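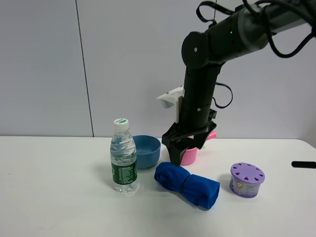
Sandhill cranes at Ditton Marsh, worth the drive?

marshhen_tri
Hi all, Trinidad Sosa here, back after a long break (new knees!). I'm thinking of driving out to Ditton Marsh in December for the cranes. Last time I went there must have been 3000 of them coming in at dusk and I cried like a baby. Is it still like that??

tesbyroad
Depends on water. They drained the north pool last year and the birds shifted over to the cornfields by Tesby. I had maybe two good evenings all season.

maricica_s
Sorry, I don't agree! I was there nine times last winter and only missed them once. Go to the south dike and stay put until it's really dark. People leave way too early.

tesbyroad
Nine trips is a lot of gas, Maricica. I'm talking about somebody who gets one shot at it.

marshhen_tri
Well, I get one weekend, so you both have me nervous now lol. Is the south dike flat? I can do a mile if there's somewhere to sit.

maricica_s
Flat the whole way, and there are three benches. Bring a blanket, the wind comes right across the water. Be parked by 4:00, the lot is tiny.

gadwall_gus
Mornings are better anyway. They lift off all at once and you get the light behind you.

tesbyroad
Mornings were fog, fog and more fog when I tried it. But sure, if it's clear, go for it.

marshhen_tri
OK, doing both! Will post what I see.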